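Dandano Residence Halls
Shared Kitchens: Frequently Asked Questions

The following answers apply to residents of Oleck House, Auer House and Killov House. Residents who do not find an answer to their question should write to the Residence Office.

Who may use the shared kitchens?
Kitchens are open to all registered residents of the building in which they are located. Guests may be present when accompanied by their host. Residents of Auer House may also use the ground floor kitchen in Killov House while the second floor kitchen is closed for painting in May.

What are the opening hours?
Kitchens are open from 6:00 a.m. to 11:30 p.m. Your room card will not open the kitchen door outside these hours. Residents who need access at other times for medical or religious reasons may apply to the Residence Office in writing.

Do I need to reserve the kitchen?
No reservation is needed for ordinary cooking. Groups of more than eight must reserve at least three days ahead. A reservation gives the group use of the dining table and one stove, but other residents may continue to use the remaining space.

May I bring my own appliances?
Small appliances may be used if they carry a safety mark and draw less than 1,000 watts. Appliances rated between 1,000 and 3,000 watts require written approval and may be used only at the outlets marked in blue. Deep fryers and open-coil hot plates are not permitted in any building.

How should the marble countertops be cared for?
Please wipe up lemon juice, vinegar, wine and coffee at once, as these will mark the stone. Use a soft cloth and the mild soap provided. Scouring powder, bleach and bathroom cleaners must not be used. Hot pans should be placed on a trivet — never directly on the marble.
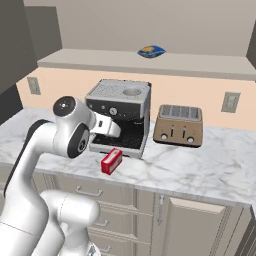
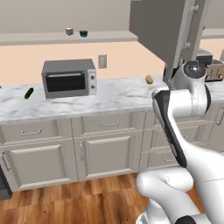
Marble countertop, two views.

I have stained or chipped the countertop. What should I do?
Report it to the Residence Office as soon as possible. Light stains can usually be removed by our staff at no cost. Chips and burns are repaired by an outside firm, and the resident responsible may be charged up to $100.

Where may I store food?
Each resident is assigned one cabinet shelf and one refrigerator shelf, both labeled with the room number. Food must be kept in closed containers. Unlabeled items in the refrigerator are discarded at 10:00 a.m. on the first day of each month.

Is the kitchen fee included in my rent?
Yes. The fee covers water, power, cleaning supplies and routine repairs. It does not cover lost cards or damage. In the last school year, kitchen fees paid for 1,777 hours of cleaning across the three buildings.

What should I do if the smoke alarm sounds?
Turn off the stove if it is safe to do so, leave by the nearest exit and wait at the assembly point. Do not cover or disconnect an alarm for any reason — doing so may result in the loss of kitchen access.

Whom should I contact with other questions?
Please contact Valentin Munteanu, Residence Manager, at the Residence Office in Oleck House. The office is open from 9:00 a.m. to 4:00 p.m. and is closed on public holidays.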